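3.2 Sorting and storage of garments between washes

The diary study ran in Liltbridge and Sturnen and covered 337 households. Each household kept a written record of every load of laundry for two weeks in September, noting what went into the machine, how long each item had been worn, and where it had been kept before washing. In total the diaries list 2,896 items. Entries that gave no wearing time were left out of the tables but kept for the reading of comments.

Items worn once and washed right away were mostly underwear, socks and sports clothing. Sweaters and jeans were worn several times, and the gap between wearings was often longer than the wearing itself. During that gap the clothes were neither clean nor dirty in the eyes of the people who owned them, and they were seldom returned to the closet. Lashari calls this "resting" in her earlier work on Sterkow, and we keep the term.

Resting places fell into two groups. The first was furniture meant for clothes, such as hooks, racks and valet stands. The second was furniture meant for something else: chairs, bed ends, benches and other padded seats (Figure 4). The second group was the larger one in both towns, and it was used even in homes that had free hooks in the same room. Several people wrote that they did not want worn clothes to touch clean ones - a concern also found by Ladefoged in interviews with older couples.

Sports shirts were a partial exception. Most went straight to the hamper, but 57 households reported at least one shirt that rested and was then worn again, usually for a light activity such as walking. Children's team shirts were handled differently from adults' shirts, and parents gave the match schedule as the main reason for washing them early.

Coding was done by Lashari and checked by Cheuk-hei Lai. Disagreements were settled by going back to the diary page.

Figure 4. Red and white garment, most likely a short-sleeved sports shirt, on a gray upholstered surface.
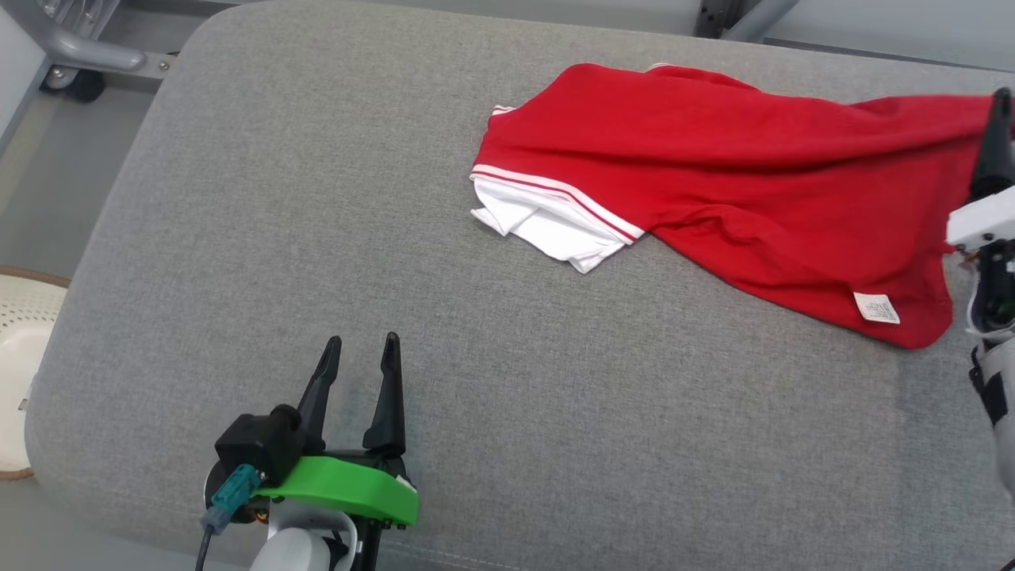 A further 592 items were listed with more than one resting place. These were coded by the last place named before washing, so the tables understate how often clothes were moved from room to room. The effect on the comparison between the two towns is small and is taken up again in Section 4.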